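치마 길이와 밑단 처리에 관한 조사
의류학 입문 수업 기말 보고서
작성자: Florence Doucette

1. 주제를 정한 이유

저는 한국에 와서 의류학을 공부하는 유학생입니다. 이번 학기에 자유 주제로 보고서를 쓰는 과제가 있었고, 저는 치마의 길이와 밑단을 주제로 정했습니다. 처음에는 치마의 역사를 전부 쓰려고 했는데, 교수님께서 범위가 너무 넓다고 말씀하셨습니다. 그래서 지금 가게에서 살 수 있는 치마만 보기로 했습니다.

저는 키가 큰 편이 아니어서 치마를 사면 거의 항상 수선집에 갑니다. 한국의 수선집은 빠르고 친절하지만, 주름치마를 가지고 가면 사장님께서 조금 어려운 얼굴을 하십니다. 왜 어떤 치마는 쉽게 줄일 수 있고 어떤 치마는 줄일 수 없는지, 그 차이를 알고 싶었습니다.

2. 조사 방법

조사는 두 부분으로 나누었습니다. 첫째 부분은 매장 조사입니다. 학교 근처에 있는 Trokwood 매장과 Fesura 매장에 가서 치마 97벌을 보았습니다. 각 치마의 허리부터 밑단까지 길이를 줄자로 재고, 라벨에 있는 소재와 밑단의 처리 방법을 공책에 적었습니다. 직원분께 먼저 허락을 받았습니다.

둘째 부분은 설문입니다. 같은 학과 학생 50명에게 종이로 질문을 주었습니다. 질문은 여섯 개였고, 제일 좋아하는 길이, 수선 경험, 치마를 살 때 중요하게 생각하는 점 등을 물었습니다. 설문지는 제가 한국어로 쓰고, 룸메이트가 어색한 문장을 고쳐 주었습니다.

길이를 잴 때 한 가지 문제가 있었습니다. 고무줄 허리인 치마는 허리의 위치가 분명하지 않습니다. 저는 고무줄의 윗부분을 기준으로 정하고, 옷을 잡아당기지 않은 상태에서 쟀습니다.
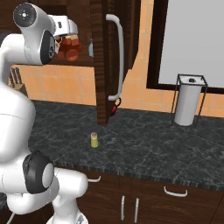

또 하나의 문제는 앞과 뒤의 길이가 다른 치마였습니다. 이런 디자인은 Fesura에 특히 많았습니다. 이 경우에는 앞 중심의 길이만 기록하고, 뒤의 길이는 비고에 따로 적었습니다. 나중에 생각해 보니 옆선의 길이도 재는 것이 좋았을 것 같습니다.

3. 길이의 분류

책마다 길이의 이름과 기준이 조금씩 달라서 저는 다음과 같이 정리했습니다.

미니: 무릎보다 확실히 위에 있는 길이입니다. 매장에서는 데님과 두꺼운 면이 많았습니다.

무릎 길이: 밑단이 무릎의 바로 위나 바로 아래에 옵니다. 사무실에서 입는 H라인 치마가 대부분 여기에 들어갑니다.

미디: 무릎과 발목의 사이입니다. 두 매장 모두 이 길이가 제일 많았습니다. A라인, 플리츠, 랩 스커트 등 모양도 제일 다양합니다.

맥시: 발목까지 오거나 그보다 긴 길이입니다. 얇은 천이 많고 안감이 중요합니다.

이 분류에는 약점이 있습니다. 같은 치마라도 입는 사람의 키에 따라 이름이 바뀔 수 있습니다. 라벨에 미디라고 쓰여 있는 Trokwood의 치마를 제가 입어 보았는데, 밑단이 거의 발목에 닿았습니다. 그래서 표에는 매장의 이름이 아니고 실제로 잰 길이를 썼습니다.

4. 밑단의 종류

가장 흔한 것은 두 번 접어서 박는 방법입니다. 면이나 데님에 잘 맞고, 세탁을 많이 해도 튼튼합니다. 대신 바느질선이 겉에서 보입니다.

공그르기는 바느질이 겉에서 거의 보이지 않는 방법입니다. 모직 치마나 정장 치마에 많이 씁니다. 시접이 넓게 남아 있는 경우가 많아서 나중에 길이를 늘일 수도 있습니다. 저는 이것을 이번 조사에서 처음 알았습니다.

말아박기는 얇은 천의 끝을 아주 좁게 말아서 박는 방법입니다. 쉬폰 치마에서 많이 보았습니다. 수업 시간에 저도 연습했는데, 곡선 부분에서 천이 자꾸 꼬여서 세 번 다시 했습니다.

오버로크만 한 밑단도 있었습니다. 주름치마의 겉감에서는 이 방법을 쓰는 이유가 이해됩니다. 천을 접으면 밑단이 두꺼워지고 주름의 모양이 나빠지기 때문입니다. 하지만 안감의 오버로크는 실이 풀린 것도 있었습니다.

마지막으로 올을 풀어 놓은 데님 밑단이 있습니다. 젊은 사람의 디자인이라고 생각했는데, Fesura에서는 정장 코너 옆에도 걸려 있어서 조금 놀랐습니다.
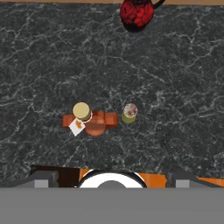
5. 설문 결과

학생 50명 중에서 27명이 미디 길이를 제일 좋아한다고 대답했습니다. 이유를 쓰는 칸에는 '앉을 때 편하다', '운동화와 구두에 다 어울린다'라는 대답이 많았습니다. 미니를 고른 학생들은 다리가 길어 보이는 점을 썼고, 맥시를 고른 학생들은 겨울에 안에 바지를 입을 수 있어서 좋다고 썼습니다. 저는 두 번째 이유를 생각하지 못했습니다.

수선 경험에 대한 대답은 예상과 조금 달랐습니다. 저는 키가 작은 학생들만 수선을 한다고 생각했습니다. 그런데 키가 큰 학생 중에도 허리를 줄이려고 수선집에 간 사람이 여러 명 있었습니다. 이 질문에서 길이 수선과 허리 수선을 나누지 않은 것은 저의 실수입니다.

밑단 처리를 보고 치마를 산다는 학생은 적었습니다. 색과 가격이 먼저이고, 그다음이 길이였습니다. 주머니가 있으면 좋겠다는 의견도 빈칸에 많이 쓰여 있었습니다.

6. 수선에 대한 관찰

학교 후문에 있는 Silgate 수선집의 사장님께 짧게 이야기를 들었습니다. 사장님의 설명에 따르면 제일 쉬운 것은 직선 밑단의 면 치마이고, 제일 어려운 것은 밑단에 레이스나 무늬가 있는 치마입니다. 이런 치마는 밑에서 자르면 디자인이 없어지기 때문에 허리 쪽을 뜯어서 줄여야 합니다. 지퍼도 다시 달아야 해서 값이 올라갑니다.

플리츠는 밑에서 자를 수 있지만, 주름이 위에서 아래로 넓어지는 모양이면 자른 다음에 밑단의 폭이 달라집니다. 사장님은 손님에게 반드시 신발을 신고 와서 길이를 정하라고 하십니다. 저도 다음부터 그렇게 하겠습니다.

트임이 있는 H라인 치마도 주의해야 합니다. 길이를 많이 줄이면 트임이 너무 짧아져서 걷기 불편합니다. 이 경우에는 트임을 위로 더 여는 작업을 같이 하는데, 안감도 똑같이 고쳐야 합니다.

7. 부족한 점

매장이 두 곳뿐이어서 결과를 한국의 모든 치마에 대해 말할 수 없습니다. 처음 계획에는 Magalhães 매장도 있었지만, 제가 간 때에 내부 공사를 하고 있어서 조사하지 못했습니다. 그리고 조사를 7월에 했기 때문에 모직 치마가 아주 적었습니다. 공그르기에 대한 내용은 매장보다 수업 자료와 교수님의 샘플을 많이 참고했습니다.

설문에 대답한 사람이 모두 의류학과 학생이라는 점도 문제입니다. 다른 학과 학생이라면 '공그르기'라는 단어를 모를 수도 있습니다. 다음에 같은 조사를 한다면 그림을 넣어서 질문을 만들고 싶습니다.

매장 조사의 전체 표는 부록 1에, 설문지는 부록 2에 있습니다. 설문에 대답해 준 학생들과 줄자를 빌려준 실습실 조교님께 감사드립니다.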